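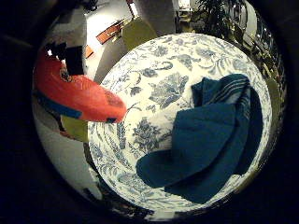 Wait till it has put a tea towel away in the wrong cupboard for the fortieth time, wrote one reader after the July page, and then tell me how much labour you've saved. Fair enough! I laughed, and then I went and counted up my own week, and I have to admit that a fair slice of it does go on putting right what the machine has put wrong. But a fair slice of it used to go on bending, fetching and folding, and my back has noticed the difference even if the clock hasn't.

For anyone new to these pages, I work in the sorting and mending rooms at Ferrand, where household things come in by the crate and have to be wiped, matched up, mended if they can be and sent out again. On a good week we get through 3,000 pieces between us. The Celisel arms came in last winter, and the tips below are what we've picked up since, with a few sent in by friends at Hareck, who had theirs a season before us and were very generous with their mistakes.

Cloths and crockery

Give a towel one good shake before it goes anywhere near the arm. A crumpled towel is a hard thing to pick up tidily, for fingers of any sort, and a quick flap over the bench opens out the worst of the creases. I do it without thinking now, and I've caught myself doing it at home with the bath mat.

If you're moving cloth and china together, a plain towel in a patterned bowl is much the easiest on the eyes, and I mean your eyes here, when you're glancing across from your own job to see how it's getting on. Blue on blue is all right if the towel is a good deal darker than the bowl. White on white is a misery, and we keep those two well apart.

Keep the good bowls for your own hands until you trust the grip. We practised on odd saucers with chips in them, and a box of those under the bench is worth its space. When you do move on to something you'd be sorry to lose, put a folded blanket underneath and leave it there. It doesn't get in the way and it saves a lot of breath-holding.

Wipe the fingertips at tea break. A damp cloth with a drop of washing-up liquid, then a dry one. Do check your own machine's instructions first, as some pads don't like soap, and switch off before you go anywhere near the joints, please, even if you're only after a bit of fluff.

The mending bench

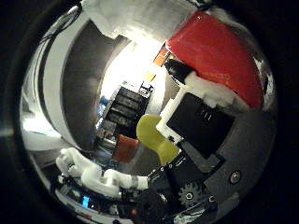 White finger in the foreground, with the tall rack further back.

Fluff is the great enemy of anything with a gear in it. Wadding, cotton wool, the insides of old cushions, it all drifts. Do your stuffing and teasing-out at the far end of the bench and brush down before the arm starts. We use an old pastry brush, a soft one, and it lives on a string so that it can't wander off to the kitchen again.

Small, bright things are easier to find than small, dark ones. If you've a black clip or a black knob that's forever going missing among black boxes, tie a scrap of coloured wool round it. I did 22 of them one wet afternoon with the radio on and it was the nicest job I'd had all week.

Leave your cables with a bit of slack and never, ever hang your apron on them. I'll say no more about it.

Write on your labels in big letters and face them outwards, and do this for the person on the late shift as much as for any machine. Our old labels were in my handwriting, which I can read perfectly well, and it seems I was the only one at Stosivby who could.

What changes for the rest of us

I was asked to put something in about this and I've been putting it off, as I go back and forth. The lifting has gone down, no question. The talking has gone down too, and I didn't expect to mind. When two of you are folding a sheet you have a chat, and when the arm takes the other end you don't, so we've moved the kettle nearer the bench and taken to doing the big sheets in pairs on a Friday, the old way, whether it needs doing like that or not.

Ask for the dull half of the job to be handed over and hang on to the half you like. At Hareck they let the arms have the matching-up and kept the mending, and they say there's less grumbling there than there used to be. Ours was set up the other way about to begin with, and it took a bit of polite nagging to get it swapped.

Keep a notebook by the bench for things the arm gets wrong. Ours has 143 entries, a good many of them about lids. The people who set the thing up do read it when they come round, and it's far better than trying to remember at four o'clock what it was that drove you mad at nine.

And do take your turn at showing it things, even if you're shy of it. I was. I stood well back for the first fortnight with my arms folded, and then somebody wanted a towel moved and there was only me. Slow and steady is the way, and roll your sleeves up first or you'll catch a cuff.

More tips on lids very welcome, especially the glass sort with the loose knob.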